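Print this page
E-mail this page to a friend

Dotirari desk mat, large, dark gray – long-term review

November 11, 2023

I bought the Dotirari to protect a table from a keyboard. That was the whole plan. Some 300 days later the keyboard lives in another room, and the mat has turned into the thing I eat on, pack lunches on, fix earrings on and spread tax papers over, and I like it so much that I've bought a second one for my sister's place.

A bit of background. My table has a pale wooden top that marks if you look at it wrong. I'd been through a cork mat from Ilura (crumbled at the corners, and I was picking bits of it out of my socks for weeks) and then a Mukis felt one that looked gorgeous and held on to every cat hair in the building. So I came to the Dotirari pretty grumpy and ready to send it back.

It arrives rolled up, and the curl is stubborn. The leaflet says to leave it overnight. Mine took 4 days with cookbooks on the ends before it lay properly flat, and one corner still had a little attitude for a while after that. If you're in a hurry, roll it the opposite way first and hold it for a few minutes. That helped a lot with the second one!

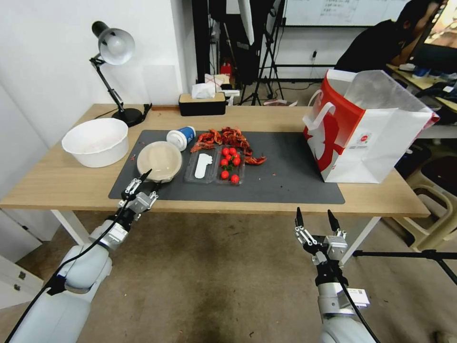 The Dotirari in the middle of the table, with a lidded tub and a paper cup on it.

Size first, as that's what everyone asks me. I went for the large and I'm so glad I did. The medium would do for a laptop and a mouse, but there's no room left over for a plate, and the plate is where this mat really earns its keep. I still have bare wood at both ends, which I like, because a table completely covered in mat starts to feel like an office.

The surface has a very fine grain. Pens write fine on a single sheet of paper laid over it, no bumps coming through. Glasses don't slide. It's quiet, too – put a mug down at six in the morning and you won't wake anyone.

Now cleaning, which was my big worry. Coffee, soy sauce and beet juice have all come off mine with a damp cloth and a drop of dish soap. Turmeric took two goes. Oil is the one to watch: it doesn't stain exactly, but it leaves a shiny patch you can see when the sun is low, and you need hot water to shift it. Don't use the scouring side of a sponge. I did, in the first month, and there's a dull spot the size of a quarter to prove it.

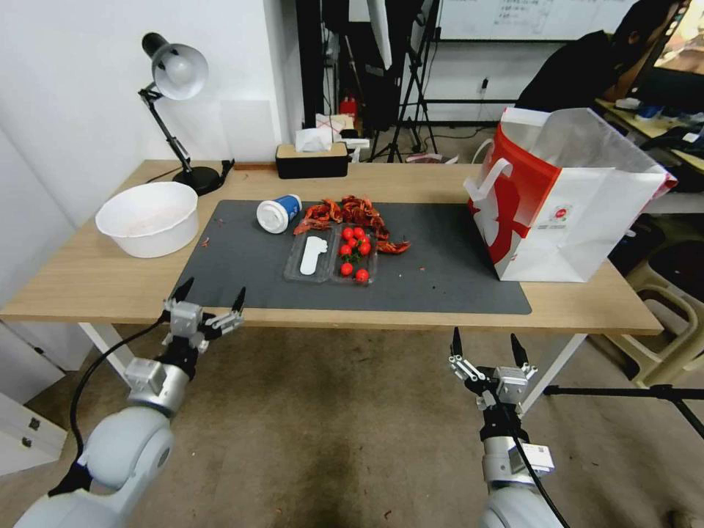

Crayfish and cherry tomatoes on the mat. Shell crumbs show up well on dark gray.

I wouldn't cut on it. It's a desk mat, and a knife would go straight into that lovely surface. I wouldn't park a pan on it either. For hot things I use a Rungrueang trivet, a heavy braided one, and the two get along very nicely.

The edges are stitched all the way round, and after most of a year I have 2 loose threads, both at the corner where I drag it toward me to wipe underneath. I trimmed them and nothing more has come undone. The underside grips well until dust gets to it, then a quick rinse brings it back.
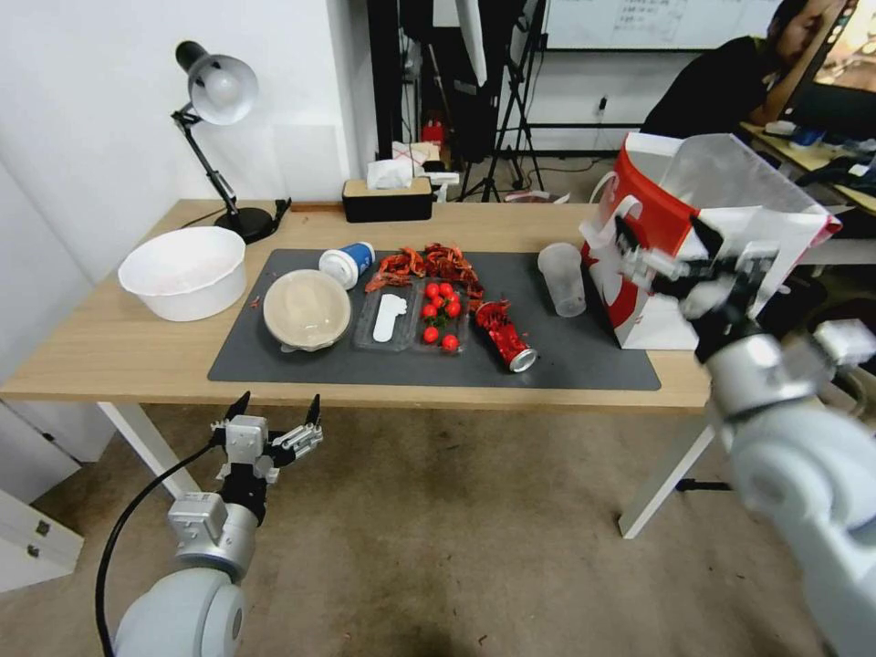

Color is the one thing I went back and forth on. It comes in sand as well, and I nearly ordered that to match the wood. Dark gray was the right call for me. It hides the shadows of old spills, and brighter things look great against it. With a white basin and a white-shaded lamp standing along the left side of a pale table, I think sand would have made the whole room look washed out – the gray gives it a middle. If your furniture is dark already, you may well feel the other way.

Gripes, then. The smell when you unroll it is strong, a sort of new-shoe smell, and it hung around for a good week in November with the windows shut. The cardboard tube it ships in can't be resealed. And I'd love a hanging loop, so I could dry it over the bath without the shower rail leaving a crease.

Would I buy it again? I already have. Get the large, give it time to flatten, and keep the scourer away from it.

Print this page
E-mail this page to a friend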